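Bench Tips: Collecting Demonstrations Without Losing the Afternoon

These come out of the Bralora bench, where we teach an arm to pick up small things by picking up small things with it ourselves, over and over, and saving every attempt. The set stands at 2,793 episodes. I'd like to say each one was a delight.

Wipe the table first. A crumb you'd never notice at dinner turns into a landmark when the model sees it in 65 episodes straight. If you're going to have crumbs, at least have different crumbs.

Tape the fingers before you start, and keep the roll within reach. Bare fingers slide off anything glossy, and tape is cheaper than new pads. Use a color that shows up well against the work surface. Stretch it a little as you wrap and press the end down with a thumbnail. Flaps will lift anyway. Smooth them between episodes, never during one, unless you want your policy to learn thumb avoidance.
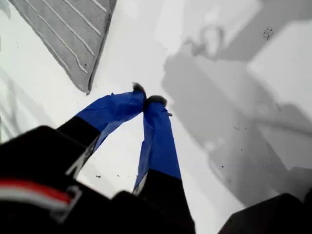
Once you've picked a tape, stay with it for the whole set. We switched halfway through the Clanenetti job and ended up with two sets that got along like in-laws. 693 episodes had to be relabeled by hand, mostly by me, mostly with crackers.

Check the fingertips too. Anything that sits at the very end of a finger is what the camera sees closest to the object, so look it over at the start of every session and write down any change.

Mind the shadows. The arm throws one across the table that's bigger than the arm, and it wanders as the day goes on. Collect some in the morning and some at 4 p.m., and log which is which. A model raised entirely on morning light is no use to anyone after lunch.

Move your props. People put the sponge back in the same spot every time and will swear they don't. We drew a grid on scrap paper and rolled an eight-sided die for the row, then again for the column.

Save the fumbles, in their own folder. A dropped bolt followed by a decent recovery is worth keeping. A dropped bolt followed by swearing is worth muting.

Stop after roughly 8 misses in a row. Your hands are tired, and the model will faithfully learn tired hands. Go make coffee — away from the table, see crumbs.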